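Visit to Patex, Prollstead site, November

We got to Prollstead a little before ten and signed in at the side entrance, since the front is still being repaired. Njål Sundqvist from the applications team met us and took us up to the second floor, where Patex keeps its simulation group. The hardware shop is downstairs and we saw it only on the way out.

The reason for the trip was Huvton, the simulation service Patex has been selling since spring. A customer picks a robot arm and a hand from the library, places them in a kitchen or storeroom, and runs tasks there before buying any equipment. Our interest is in household and back-of-house handling, so Ewurabena Aidoo had asked ahead of time for cabinet and shelf tasks instead of the bin picking they usually show at fairs.

The base library has 60 rooms and 788 loose objects. Njål scrolled through a good part of it for us. Bottles, jars and boxes are well covered. Cloth and bags are thin, and he said so before we asked. Rooms can be edited, but the editor is slow, and moving one cabinet meant waiting for the whole room to reload.

Most of the morning went to the five-finger hand working at a low cabinet. The operator's view can be set to look down from over the forearm, and after trying the others we asked them to leave it there.

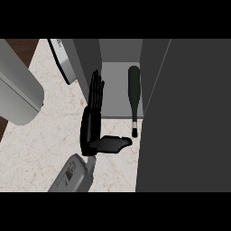 Lighting and surface finish can be changed between runs from a single settings file. Ewurabena spent a while on contact settings, which matter more to us than looks. Friction is set per object, with a default that Patex admits is too generous for glass. You can lower it by hand or load a table of your own measurements. We will need to do the second, and it will take some bench work on our side.

A batch on the standard plan is 300 runs. Each run is saved with joint positions, contact forces and the rendered view, and the export opened in our own viewer without conversion. One complaint: the log files are named by start time only, so two batches started close together are hard to tell apart. Njål wrote that down.

We asked how the service compares with Kristiansen, which we tried last year. He didn't want to get into it. From our side, Huvton is easier to set up and has the better hand models — Kristiansen had more rooms and a faster editor.

Support is by email, with a call once a month. The trial license lasts 17 days and includes the full library but only one seat. Ewurabena will start ours when the friction measurements are done. Pricing for three seats is to follow in writing.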